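# Fine white scratches on a reddish-brown table used as a tool bench. Refinish or leave it?

**Nadja Mayrhofer**

I have a wooden table with a reddish-brown finish and a strong grain. It came with the apartment when we moved to Kunville and it ended up as the place where small repairs get done. Most evenings there are screwdrivers, screws and bits of hardware on it.

The top now has a lot of fine, pale scratches. Most of them you can't feel with a fingernail. A few are grouped together where I tend to set tools down, and there is one grayish mark that does not wipe off with a damp cloth. The finish still has a little shine in the middle.

I don't know what the finish is. I got a quote from a shop in Zitham to strip and refinish it and they wanted 985, which is more than I would pay for a new table. So two things I'd like to know:

- Can the light scratches be hidden without stripping the whole top?
- How do I keep using it for repairs without making it worse? I don't have room for a separate bench.

I already tried furniture polish from the grocery store. It looked good for a day.

**Theresia Thaler**

Don't strip it. If your fingernail doesn't catch, the scratch is in the finish and the wood under it is fine. The white look comes from light hitting the rough edges of the scratch. Fill the edges and most of it goes away.

What I would do, in this order:

1. Wash the top with a few drops of dish soap in lukewarm water, wrung-out cloth, then dry it. If there is polish on there, go over it once more with mineral spirits and a clean rag. Open a window.
2. Find the finish type. Pick a spot on the underside that has the same finish as the top and dab on a little denatured alcohol. If it goes sticky in a minute or so, it's shellac. If nothing happens, try lacquer thinner on a different spot. Softens: lacquer. Still nothing: probably polyurethane or another varnish.
3. For any of those, try a tinted paste wax first. Get the reddish-brown or mahogany shade, slightly darker than the table if you're between two. Rub it in along the grain, wait until it hazes, buff. Do 2 coats, a day apart.
4. If you still see lines, use a touch-up marker on those only, and wipe right away with your finger or a cloth. Don't color the area around the scratch.

The gray mark could be a few things. If it's metal rubbed off a tool, it may come up with a white eraser or a bit of paste wax on a soft cloth. If it's moisture in the finish, it may fade by itself — give it a couple of weeks before you do anything. If it's down in the wood, wax will not fix it and I'd live with it.

I would not use steel wool on it. People recommend 0000 for everything, and on a shiny finish you end up with one dull patch that is more visible than the scratches were. A gray pad at 3,000 grit is gentler if you really want to rub something out, but only after you know what the finish is.

As for working on it: the damage is mostly from putting tools down on bare wood and then pushing them around. Screwdriver tips are the worst for that. They roll, and when you reach for one you drag the point across the top. Keep them in a container and put each one back as you finish with it. A plastic bin is fine, it doesn't need dividers. I use a teal one with the screwdrivers lying together in it.

- **Handles toward you.** Lay them all the same way so you grab a handle and lift. The shafts stay in the bin and the tips don't touch the table.
- **Bin on your working side.** If you have to reach across, you will start leaving the screwdriver on the wood between screws.

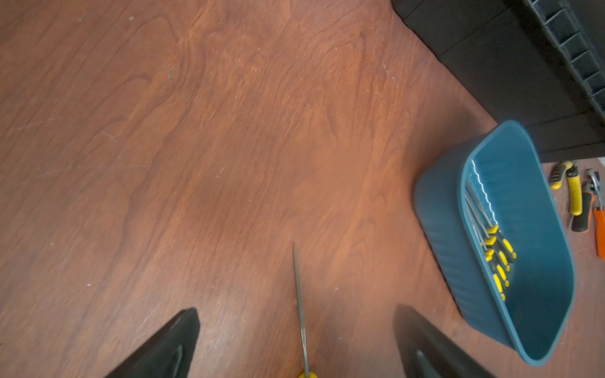
- **Something soft under the job.** An old towel works, but screws get lost in it. A cork sheet or a felt desk pad is better. I have a felt one from Rullska and it has held up, although sawdust sticks to it.
- **Felt dots under the bin.** The bottom picks up grit and then you are sanding the table each time you slide it. Or lift it.
- **Wipe before and after.** Metal filings are hard to see on a dark top.

Let the wax sit overnight before you start using the table again.

**yousafzai_repairs**

just put a mat on it

**grainandglue**

Agree with most of what Theresia wrote. Two small things.

Test the wax on the inside of a leg before you put it on the top. The red ones can look very red. And if you think you might ever put a new coat of varnish on, buy wax without silicone. Some of the spray polishes have it too, so the grocery store one may already have put some on there. Check the can.

I also wouldn't bother with the marker on hairline scratches. It tends to sit on top and leave a dark line.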